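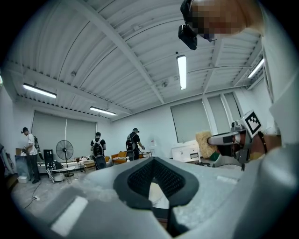 Why does my marker pose flip between two angles when the marker hasn't moved?

A small flat square seen nearly face on fits two different tilts almost equally well, and the solver picks whichever has the lower error on that frame. A bit of pixel noise and it picks the other one. The fix is to stop choosing frame by frame: keep both answers, use a second face if there is one, and let the previous pose break the tie.

Quick write-up of how to set that up in Skado. Assumes you've got camera intrinsics already and recordings that open. If the intrinsics are bad go and do them first, none of this will save you.

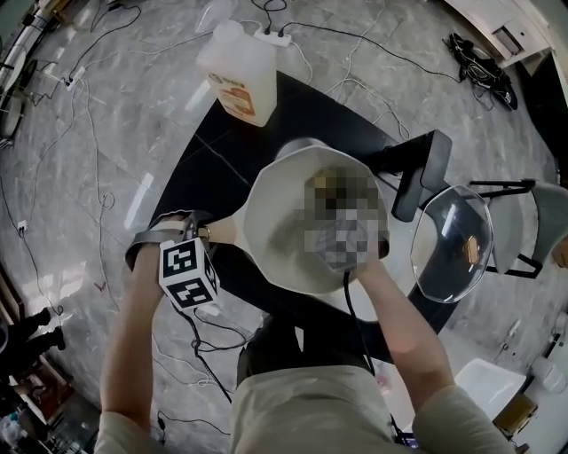 Posted by Huiling Lu, September 19, 2024
Filed under: tracking, Skado, how-to

Two clear faces on a wrist cube is the good case, so start with a clip like that. Single flat markers after.

What you need

Skado, current build
The Zundard detector plugin
Fang, for looking at plots (any plotter will do)
One short clip with the marker in view for most of it

Step 1. Run detection only

skado detect clip01 --plugin zundard --keep-corners

Don't solve for pose yet. Open the corners file and check each detection has 4 corners in the same order every time. If the order changes half way through, you're mixing detector versions. Delete the cache, run again.

Wide lens? Turn undistort on for the corner points only. Undistorting the whole image first is slow and softens the edges, and the corners get worse near the border, which is where hands end up most of the time.

Step 2. Keep both solutions

In the config:

solver: square
return_all: true
max_reproj_px: 2

return_all is off by default. Most people miss it. With it off you only get the winner, and the loser is thrown away before the later steps can look at it.

Step 3. Tell it about the cube

Single marker, skip to step 4.

For a cube, every face gets an ID and a transform to the cube centre. Write it once in cube.yaml. Measure the printed square, black edge to black edge, not the face it's stuck on. I've got this wrong more than once and everything comes out slightly too far away, which looks like a calibration fault and isnt.

group: wrist_left
faces: cube.yaml
joint_solve: true

joint_solve puts all visible corners into a single fit. When two faces are seen at an angle to each other the flip mostly goes away by itself. When only one is visible it falls back to step 4.

Left and right hands need different IDs. Sounds obvious. Check anyway.

Step 4. Break the tie with the previous pose

tiebreak: previous
max_turn_deg: 15
max_gap_frames: 20

max_turn_deg is per frame. If both candidates are inside it, the lower error wins. If only one is, that one wins. If neither is, the frame gets marked missing, leave it missing. After a gap longer than max_gap_frames the filter starts fresh, so a bad first frame can stick. Set restart_on: joint if you have a cube and it will wait for two faces before it restarts.

Fast wrist turns will trip the limit. Raise it for those clips, don't raise it globaly.

Step 5. Look at it

skado solve clip01 --config flip.yaml
fang plot clip01 --field rotation --show-rejected

You want smooth lines with gaps. Square-wave jumps between two levels = still flipping. A slow drift is something else, usualy a strap sliding on the wrist, and no solver setting fixes that.

Overlay playback in Nenevska is worth doing too. Watch the drawn axes. The one pointing out of the marker should never swing from one side to the other while the hand is still.

Smoothing

Last, and light. Smoothing before the tie-break averages the two poses and gives you a third one that was never right. Took me most of February to spot that in our own pipeline.

Known issues

Blinds and ribbed panels sometimes come up as false squares. Set an ID whitelist.

Glare on a shiny print kills corners. Matt paper.

joint_solve is slow with rejected frames kept. Guoqing Zou has a patch for it, not merged yet, ask him for the branch.

If you change cube.yaml, rerun from step 3. Detection can stay as it is.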